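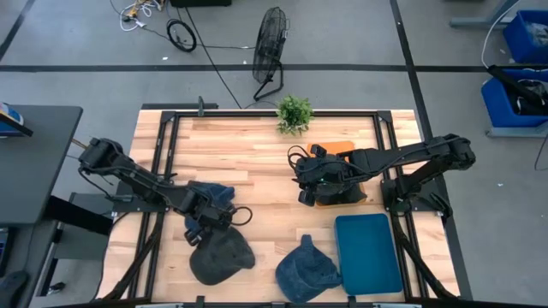
Several members have asked whether a cap may be folded flat before it is handed in, and the reply given at the Saltstead desk in December was that it should not be. The questions below are those received most often by the Saltstead Clothing Exchange about caps and the trays used to sort them.

By the Exchange Office, December

Which caps does the Exchange accept?

Caps with a brim are accepted in any colour and in most fabrics, including denim. Knitted hats are handled with scarves and gloves and should be taken to the Skindach counter.

How should a cap be prepared?

Please empty the inside band, fasten the strap at the back and brush off any dust. Caps should be clean and fully dry. Items that smell strongly of smoke or damp will be returned to the member.

May I wash a cap at home?

Most cotton and denim caps may be washed by hand in cool water, at no more than 40 degrees, and left to dry over an upturned bowl. Older caps may have a brim stiffened with cardboard, and these should only be wiped with a cloth. The Exchange cannot accept a cap with a softened or split brim.

What are the coloured trays for?

Sorting tables are laid with trays of different colours. An orange tray is for items that need mending, and a blue or teal tray is for items ready for the shelves. Members are asked not to move items from one tray to another.

How should caps be stored?

Caps may be rested on the crown or nested one inside another, with the brims facing the same way. No more than 4 should be nested together. Members storing caps for a full season may borrow a Wuka box from the desk, which holds 76 caps when properly packed.

How many items does the Exchange handle?

About 2,000 in a usual year, of which caps form a modest part.

May I reserve a particular cap?

Reservations are held until closing time on Friday. An item not collected by then goes back on the shelf.

Where should repairs be sent?

Loose stitching and missing buttons are dealt with at the Stoica workroom. A form is available at the desk and should be pinned to the item, never to the brim.

Comments

Marrowfat: Does the bowl method work for a cap with a very shallow crown? Mine came out rather pointed.

Exchange Office: A small rolled towel may be used in place of the bowl.

hillside_knits: Please could the Skindach counter hours be added to this page.

Tansy: I handed in two denim ones last month and the form was very simple. Thank you.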